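The Slow Facial Comes Back to Town

By Piroska Csonka

I got my first facial at 40, as a birthday present from my sister, and I spent the whole hour worrying that I was breathing wrong. The woman looking after me was very kind about it. She put a warm towel over my shoulders, told me I could talk or not talk, and then went to work so quietly that I forgot what I'd been fretting over (parking, I think).

I thought of her in March, when I stopped in at Rozīte, a little skin care studio tucked up a flight of stairs over a bakery, so that you get your cleansing with a good strong smell of cinnamon. There are six treatment chairs and no menu on the wall. You sit down with Prasanna Mondal, who owns the place, and she asks what you've been using on your face and how you've been sleeping, and you find yourself telling her all sorts of things.

Her regular facial runs 78 dollars and takes as long as it takes. Mine was a plain one: a milky cleanser, a soft scrub, a cool oat mask, and then a long, lovely massage along the jaw, where I apparently keep every phone call I've had since last summer. She didn't try to sell me a thing on the way out! I had to ask her which moisturizer she'd used.

Her advice for home is just as plain. Wash at night with lukewarm water, pat your face dry, put your cream on while the skin is still a little damp, and wear sunscreen even when you're only going out for the mail. If you want to try a new product, try it on the inside of your arm first and give it a few days.

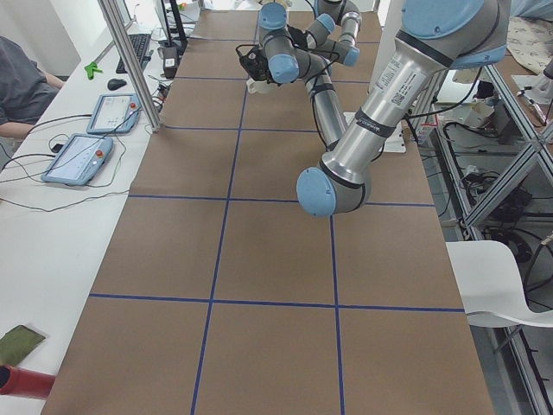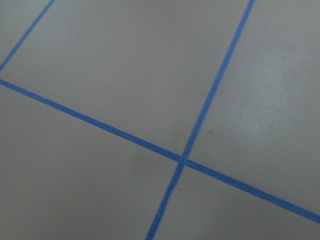 Arwel Foulkes wrote in to say that the jaw massage is what keeps him going back too, and that he'd put off his first visit for years thinking he would be the only man in the room. He wasn't, and he has since talked his brother into a chair.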